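The Hanosari tea warehouse opens to the public once a year, in February, and I drove nearly 400 miles for it. Parking was in a field.

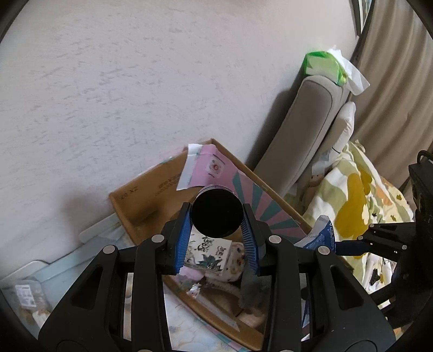

Leafy green designs on white, my favorite of the day.

Our tour began with the smell, then the stairs, then the smell again.

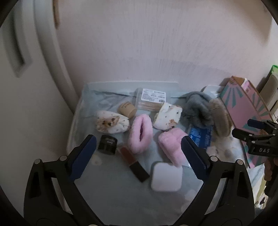 Tasting came next, three teas in paper thimbles. The Fulance black was fine and the Górecki smoked was a campfire with a grudge. I thought of the bundled wood sticks in their clear package, with the barcode label, and wanted one to chew instead.

The blending floor holds 900 chests, all shut.

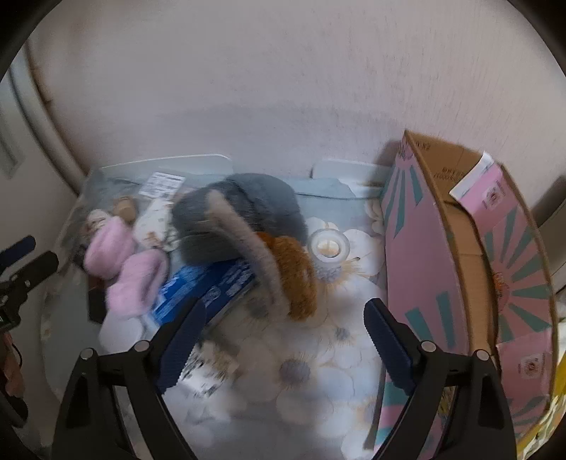
We were allowed to look at them for quite a while. A man behind me asked if they ever opened one. They do, in March.
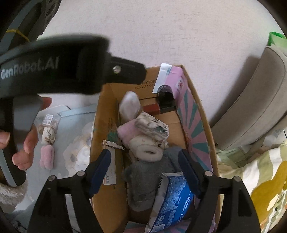
I bought a tin of the smoked anyway.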